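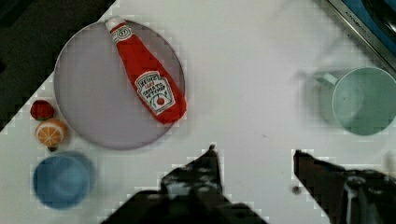

Stefanou wrote on 7/30/26:
> I'm cooking for the reunion supper in August and I've never fed more than eight. Is there a rule for how much rice and beans to make for 60 people? Everything I read says something different, and my sister-in-law is already worried we'll run short.

Oh, I do feel for you, and please tell your sister-in-law that in all my years of church suppers I have only run short once, and that was rolls! I go by dry rice, about a quarter cup a person if there are beans and a salad alongside, so 15 cups for your crowd. For the beans I'd soak six pounds the night before and not worry any more about it.

What I would worry about is the pots. A home stove will not bring that much water to a boil in any reasonable time, so make the rice in three or four batches and hold it in the oven in covered pans (a damp dish towel under the foil keeps the top from going hard). When we did the Tevard picnic we had over 300 come through the line and it was all done on two stoves that way, with a good deal of laughing and one burned thumb.

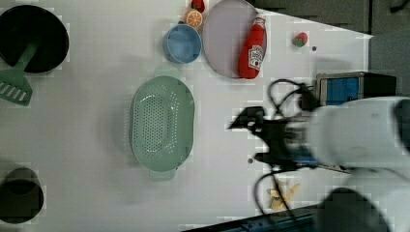
Toy foods and kitchen things, with the green colander in the middle.

Drain your beans well but save a pint of the liquid, as they thicken something awful while they sit. And write down what's left over at the end of the night, you'll be so glad of it next time. Do let us all know how it goes!

Filed under: Cooking for a Crowd
7 replies | 2 shares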